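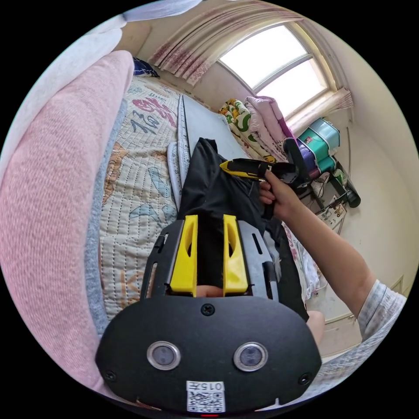
December 2021

So I finally did it. I took the slow train to Doromville instead of flying, and I have been boring everyone I know with it ever since, so now it's your turn!

I'd been putting this trip off since October, mainly out of laziness. The flight takes an hour and a bit. The train takes most of a day, with a change at Jelum where you stand on a platform that gets wind from every direction. On paper it makes no sense at all. But I'd gotten so tired of airports (the shoes, the little bags, the sandwich that costs as much as a shirt) that one evening I just bought the ticket and closed the laptop before I could talk myself out of it. It was 86 dollars, one way, seat by the window.

First thing I learned: pack your own food, and pack more than you think. I had a cheese roll and two apples and they were gone before we were out of the suburbs. There's a snack cart, but it came through once, early, and I was asleep with my mouth open. By Jelum I would have eaten my ticket. The kiosk there does a potato pie that I still think about, very peppery, slightly burnt on the bottom, and I ate it standing up with my gloves on.

Second thing: a 600-page novel is a lovely idea and a terrible one. I read ten pages. Maybe fewer. The rest of the time I looked out the window at backyards, which I could do for a living. Trampolines, woodpiles, somebody's old boat under a tarp a very long way from any water. You never see any of that from a plane.
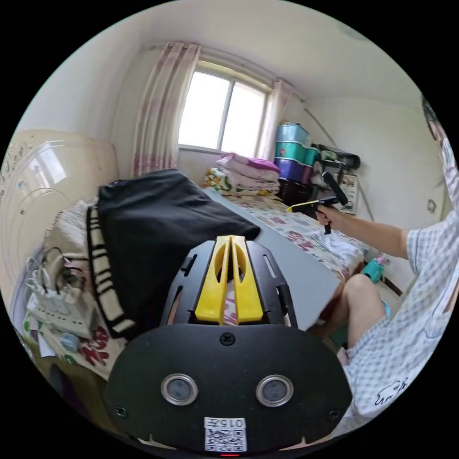 After Jelum the line follows the river and everything slows down. I mean really slows down, there was a dog keeping up with us for a while. The heating in our car had two settings, off and bakery, and whoever was in charge had picked bakery. Coats came off, then sweaters. A family across the aisle started a card game that got pretty heated itself, and I'm fairly sure the grandmother was cheating.

We got in 10 minutes early, after all that! I stayed at the Kruger, the old place by the station with the creaky stairs, and I'd go back for the breakfast alone. They do these thick pancakes with plum jam, and the coffee comes in a pot so you don't have to keep waving at people. The room was small and the radiator knocked, but the bed was good and I slept like a rock.

Would I do it again? Yes, although I'd bring a pillow, and I'd skip the suitcase with the bad wheel, which I dragged up to 200 yards at a time before having to stop and swear at it. I've already been looking at the line out to Zemby for spring. It's even slower, and there are two changes. If you've done it, tell me which side to sit on for the lake, and whether there's any pie.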